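4.2 Aussagekraft der Haushaltsbefragung

Die bisher vorgetragenen Ergebnisse stützen sich auf die Annahme, dass Haushalte eine Abkochempfehlung erstens erhalten, zweitens verstehen und drittens so lange befolgen, bis sie aufgehoben wird. Für keinen dieser Schritte liegt aus dem Versorgungsgebiet Denen eine belastbare Messung vor. Was vorliegt, sind Selbstauskünfte. Der Versorger Belance hat nach der Druckstörung im März 1394 Haushalte angeschrieben und aus dem Rücklauf geschlossen, die Warnung habe ihr Ziel erreicht. Wir halten diesen Schluss für verfrüht.

Der Rücklauf betrug 40 Prozent. Das mag für eine postalische Erhebung ordentlich sein, sagt aber wenig über diejenigen, die nicht geantwortet haben. Wer ein Schreiben des Versorgers ungeöffnet weglegt, wird vermutlich auch eine Warnung desselben Absenders eher übersehen. Die Ausfälle hängen also mit genau der Größe zusammen, die gemessen werden soll. Eine Gewichtung nach Alter und Haushaltsgröße, wie Griffiths sie in der Begleitauswertung vornimmt, behebt dieses Problem nicht. Sie macht die Stichprobe der Bevölkerung in zwei Merkmalen ähnlich, von denen unklar ist, ob sie für das Verhalten überhaupt eine Rolle spielen.

Hinzu kommt die Formulierung der Fragen. Gefragt wurde, ob das Wasser »während der Störung vor dem Trinken abgekocht« worden sei. Ein Haushalt, der einmal einen Topf aufgesetzt und danach wieder aus der Leitung getrunken hat, kann diese Frage guten Gewissens bejahen. Zähneputzen, Eiswürfel und das Waschen von Salat kommen im Fragebogen nicht vor. Berge (Linnea Berge, persönliche Mitteilung) weist darauf hin, dass in den Freitextfeldern mehrfach von Kaffeemaschinen die Rede ist - offenbar in der Annahme, das Brühen ersetze das Abkochen. Ausgewertet wurden diese Felder bislang nicht.

Auch der Vergleich mit dem Nachbargebiet Skeson trägt nicht so weit, wie im Abschlussbericht behauptet. Dort wurde die Empfehlung nach 2 Tagen aufgehoben, in Denen erst nach 8. Dass die angegebene Befolgung in Skeson höher liegt, führt der Bericht auf die dort eingesetzten Textnachrichten zurück. Ebenso gut könnte es an der kürzeren Dauer liegen. Eine Maßnahme, die eine gute Woche durchgehalten werden muss, verliert an Rückhalt, gleichgültig auf welchem Weg sie angekündigt wurde. Mit den vorhandenen Daten lassen sich beide Erklärungen nicht trennen, und der Bericht unternimmt auch keinen Versuch dazu.

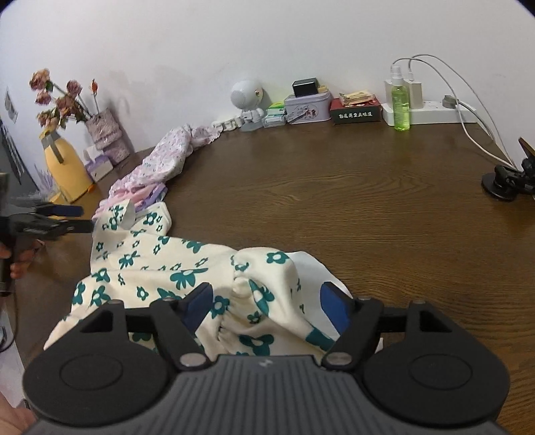
Abb. 3. Handgeführter Greifer mit blauen Belägen an den Fingerspitzen, dunkler Holztisch.

Schwerer wiegt aus unserer Sicht, dass Angaben zum Wasserverbrauch nicht herangezogen wurden. Belance verfügt nach eigener Darstellung über stündliche Zonenwerte. Sie würden das Abkochen selbst nicht abbilden, wohl aber erlauben, den Zeitpunkt der Warnung mit Veränderungen im Tagesgang abzugleichen. Eine entsprechende Anfrage wurde am 15.08.2019 mit dem Hinweis beantwortet, die Werte seien nur für betriebliche Zwecke freigegeben. Ob sie einen Effekt zeigen würden, bleibt offen. Der Druckabfall dürfte den Verbrauch ohnehin stärker beeinflusst haben als jede Mitteilung, und beides fiel zeitlich zusammen.

Wir verwenden die Befragung im Folgenden daher nur als Obergrenze. Selbst diese Lesart setzt voraus, dass sozial erwünschte Antworten häufiger sind als vergessene Abkochvorgänge - plausibel, aber für Denen nicht geprüft. Die in Abschnitt 5 berechneten Expositionswerte sind entsprechend mit zwei alternativen Befolgungsraten angegeben, von denen die niedrigere eine Setzung ist.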